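October, notebook 8, bench 2 (tabletop cell)

**Fault: left arm drove into table surface during plate transfer. Cause found, fix partly in.**

Logged at 16:40, while the details are fresh. Maja Tomaszewski was at the pendant, I was at the console. No injuries. Nobody was inside the barrier when it moved.

### What happened

We were running the place-setting sequence from the Jesodholm task list: pick plate, move to target cell, release, retract. Release was clean. On the retract the arm should have gone straight up. It went sideways and down, touched the surface with the outer finger and dragged until the torque limit tripped. Maja hit the e-stop at nearly the same moment. The log has the torque trip first.

Joint 4 peaked well over its warning threshold. The finger pad is scuffed and one corner has lifted. Pad replaced from the spares drawer, old one bagged and labelled.

### First guesses, all wrong

1. Loose wrist flange. Checked with the torque key, all at spec.
2. Encoder slip on joint 4. Homed the arm three times, repeatable to the last digit shown.
3. Bad payload value. The plate mass in the config is correct. I weighed the plate on the kitchen scale to be sure.

I lost most of the morning on number 2. The homing routine prints a warning about a stale offset file every time and has done so since we installed the Vultodell controller. It has nothing to do with this fault, but it looks exactly like something that would.

### Reproducing it

Re-ran the same sequence at 16 per cent speed with the gripper closed and no object. First several passes were normal. Then it did it again, same direction, slower, and I had time to stop it before contact.

After that I wrote a small loop to repeat only the release and retract moves, with a virtual floor set well above the real one. The fault showed up irregularly. It came more often when the camera process was busy, which was the first useful clue of the day.

### Cause

The retract pose is computed relative to the table frame. The table frame is published by the calibration node, which is supposed to send it once at start-up and then stay quiet. After the Dundov merge it no longer stays quiet. It re-estimates the frame from the tape grid whenever the camera process asks for a refresh, and publishes whatever it gets, with no check on the residual.

The estimator looks for long straight lines and takes their crossings as reference points. When it loses a crossing it matches to the next one along. The frame then shifts by a full cell, and picks up a tilt from forcing the remaining points to fit. The planner accepts the new frame halfway through a move. "Up" in the shifted frame is sideways and down in the real one.

Frame dump 269 in the log is the clearest case. Residual is large enough that any sane limit would have thrown it out.

### Why it loses crossings

The grid was laid by hand as a placement guide for the operators. It was never meant to be a calibration target. Several of the lines are slanted, which is fine for people placing objects and poor for a fit that assumes a regular pattern. The lower horizontal line has gaps in it, and the tape at the gaps is jagged and partly peeled. The right-hand slanted line is ragged near the bottom. The paper also has a brighter patch at the upper right where the light reflects.
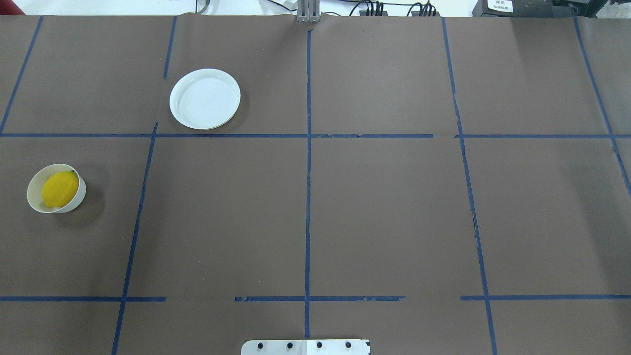 I ran the estimator offline on 100 saved camera images to see which lines it drops. The lower horizontal was the worst by a wide margin, usually split into pieces that each fell below the minimum length. The upper right crossings came second. Covering the ceiling light on that side with a bit of card improved those and did nothing for the lower line, as expected.

Lowering the minimum length setting made it pick up wrinkles in the paper. Put it back.

### Fixed today

- Calibration node set to publish once and then lock. Refresh requests are now refused and logged.
- Planner holds the frame it had at the start of a move until the move is finished.
- Residual limit added. Over the limit, the node raises a fault and the arm won't enable.
- Hard floor plane added in the controller itself, in base coordinates, so it doesn't depend on the camera at all. This should have been there from day one. The old rig had it and it didn't get copied across.

Re-ran the loop for around an hour with the camera process loaded. No deviation from the expected retract path. Also fed it frame 269 by hand: fault raised, arm stayed disabled.

### Not fixed

The tape. Re-laying it would tidy up the line detection, but the operators' placement notes refer to the present cells, and Maja doesn't want those changed partway through a batch. Agreed. It can stay as a guide for people, and calibration should move to proper printed markers fixed to the table edge. I have asked Sikora for a quote on a rigid set. Paper ones will curl.

The e-stop. It worked, but the pendant cable is short enough that Maja had to stand closer to the barrier than I like. Longer cable is on the order list.

The stale offset warning. I want it either fixed or silenced, as it has now cost us time twice.

Earlier runs. Any session recorded after the merge may contain a frame jump that didn't end in contact. I'll write a script to scan the logs for changes in the table frame and flag those sessions. Until that is done, don't use them for anything that depends on absolute position.

### Before anyone runs this cell again

Speed stays capped at 16 per cent until the floor plane has been tested with the right arm as well. I only did the left. Check that the start-up log says `table_frame: locked`. If it doesn't, leave the arm disabled and ring me.

Spare finger pads: one pair left in the drawer.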